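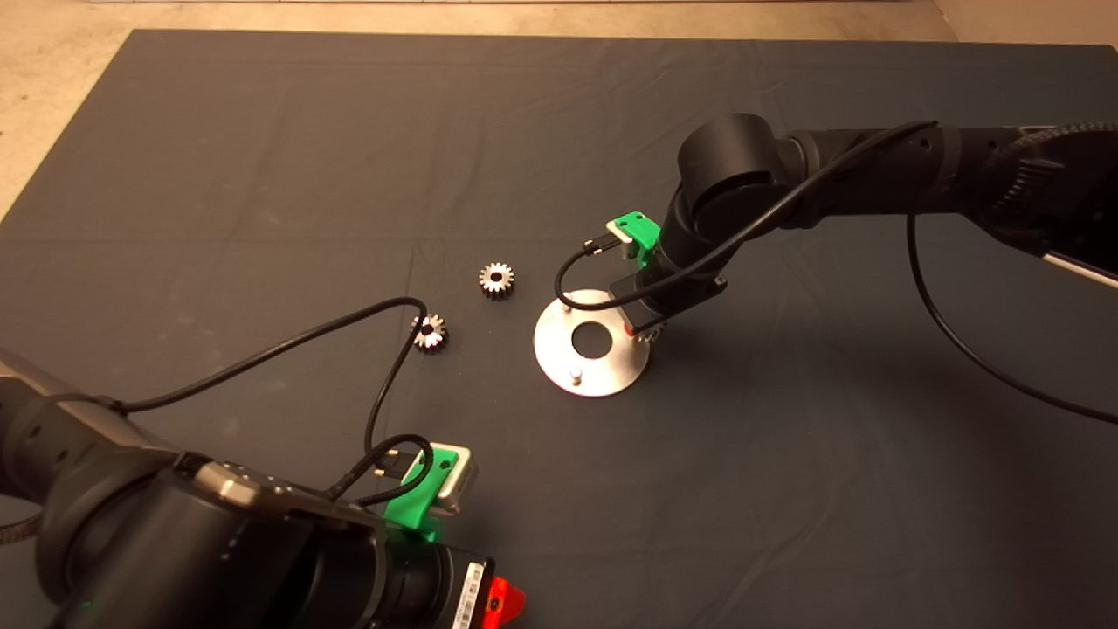

The Basodska owner wrote in to say the Nyarko bracket held its angle for 1000 cycles on their cell, then needed its screws nipping up. Ours lasted 287. The green bracket seats the camera module close above the fingers, so gear pick-up is easy to check, and refitting took 39 minutes with recalibration. Cable routing is the weak point: the USB lead leaves a wide loop at the wrist and the kit includes no clips. We added two. Recommended, with thread lock.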